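Scan quality of the Kaner reprint

veltik_reader
22nd March
Has anyone compared the Kaner PDF of Amoah's essays on crowds and the press with the 1898 printing? My copy has 200 pages and stops in the middle of the chapter on newspapers. The index refers to pages well past that.

Cudo
Kaner split it into two files. The second starts at 201 and is listed separately under a shortened title. The OCR is poor in both. Long s is not the problem at that date – it's the footnotes, which run into the body text.

marginal771
Disagree on the OCR. I checked eight pages of the first file against the library copy and found two errors, both in Greek. The footnotes are fine if you turn off reflow in the reader.

Cudo
Reflow was off. Look at the notes to chapter 8, where the reply to the critics is set in small type. Whole lines are missing.

marginal771
Then we have different files. Mine is 771 KB. What is yours?

veltik_reader
Found the second file, thanks. On the text itself, I don't read the newspaper chapter as a plain attack on mass readership. Amoah blames the owners, and the passage usually quoted leaves out the sentence before it.

Cudo
That sentence was added later. The first printing doesn't have it, so it can't settle what was meant in 1898.
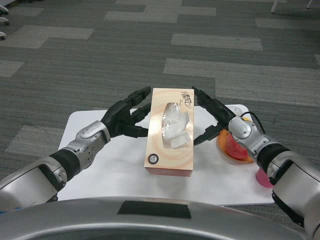 I'd cite both printings and give the variant in a note. My file size is larger than 771 KB, so it probably is a different scan. I'll check the title page for a printer's mark.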